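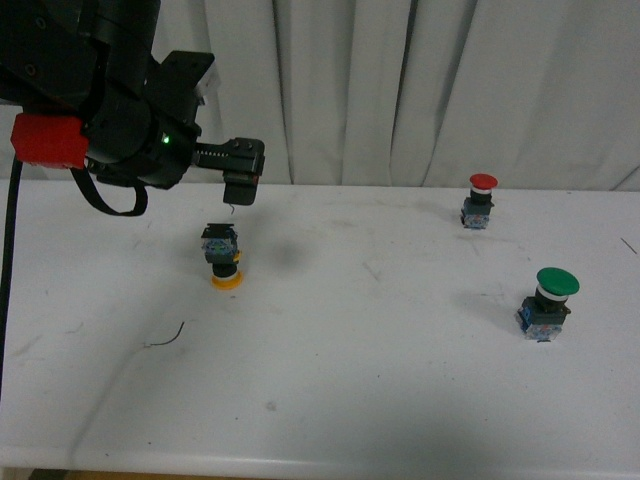
Sorting the push buttons

Posted May 17, 2026

I finally went through the box of panel switches. It has been sitting under the bench since November, when I pulled the old control panel off the Flolberg saw and put everything in one box with the screws and the wire ends. I told myself I would sort it that week.

The ones I wanted to get to first were the big push buttons. I have them in red, yellow and green. The red and the green are the mushroom kind, with the wide domed cap you can hit with the palm of your hand. The yellow has a flat round cap. I started with the yellow and the red on the white table, because the table is the only surface in the shop where a small screw shows up when you drop it.

If you have never handled these, they come in two main parts. The top part is the cap with its ring and collar, and that goes through the hole in the panel. The bottom part is the contact block, where the wires go. On mine the blocks are blue and see-through, so you can look in at the metal contacts without taking anything apart. That is handy with used parts. Burned contacts are usually dark, and I would sooner know before I wire one in.

Most of them will stand up on the block with the cap on top. The yellow one I stood on its cap, with the block in the air. The cap is wide and flat so it makes a decent foot, and the terminals are easier to get at that way.

What I check on each one:

Does the cap go down and come back without sticking.
Does the meter show a change when it is pressed.
Do all the terminal screws still turn.
Is the block cracked around the mounting.

The meter is a cheap Marulanda I have had for years. The beeper on it is loud enough to annoy the dog. Two of the loose contact blocks failed on the meter, and I got one of those working again by cleaning it. The other went in the trash. I had 3 more with stripped screws and I kept those for the plastic parts, which is probably a mistake.

I did not take the caps off the collars. I tried that once on a different make and lost the spring, and I have never found it. 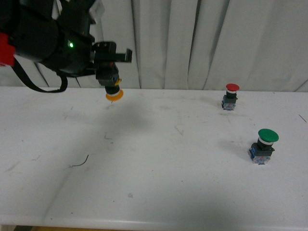

Red at the back, green in front, both standing on their contact blocks.

The green one is for start and the red one is for stop, and both are going on the new panel for the saw. The panel is a plain steel box I ordered from Stustov. It cost 62 dollars with shipping, which is more than I wanted to pay, but the lid has a real gasket and the last box I had let sawdust in everywhere. The box came without holes, so I need to borrow a hole punch or buy one. I have used a step drill for this before and it works, but the edge comes out rough and the collar does not sit flat.

I have not decided on the yellow. I could use it for the dust collector, or leave it in the drawer. A friend in Cendatmont has the same saw and put the collector on the same start button, so there is only one thing to press. I like being able to run the collector alone when I sweep up.

The table needs a wipe again, by the way. It has gray scuffs and smudges all over and some of them don't come off any more. I used a melamine sponge on it last time and that took care of nearly half. I might just paint it.

Next is the wiring drawer, and then the labels. I have a roll of 2000 wire markers I bought by mistake, so I won't run out of those.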